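Paper on the table for a craft afternoon – how to stop it from moving?

Nektarios Tzanetos
November 26, 2025

Hello everyone. In December I will host a craft afternoon at our hall in Dulstead, with 11 children and their parents. The tables have real wood on top and I am responsible if they get paint or glue on them. Last year we put newspaper, but the ink came on the hands and everything was sliding. Now I think about plain white paper from a roll, one long piece for each table.
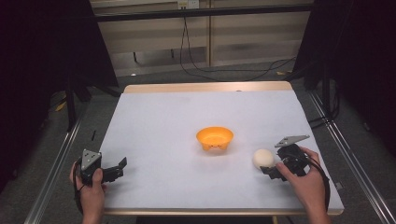

My problem is the fixing. If I use strong tape, I am afraid it takes the varnish away. If I use no tape, the children pull the paper to their side and there is a fight. Is there some tape that holds for three hours and then comes off clean? I would also like to know what thickness to buy, as the shop in Heywood has many kinds.

Senga Urquhart

Masking tape, the cheap one. Done.

Gunnlaugur Brynjólfsdóttir

I did this for many years at a school, so I can answer a little longer. Do not tape the paper to the top of the table. Cut it wider than the table, fold it down over the edges, and tape it on the underside, where the varnish is not so important. Pull it tight before you fix the second side – two persons are better for this.

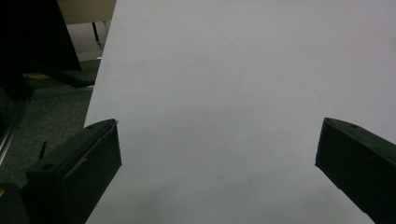
For thickness, take the heavier paper. The thin one becomes soft with wet paint and tears under the elbows. Also let it lie flat overnight, then it will not roll up at the corners.

Isla McIver

I agree with the underside, but test your tape first on one small place. On our old tables it left a sticky line, and I removed it with warm water and a little soap.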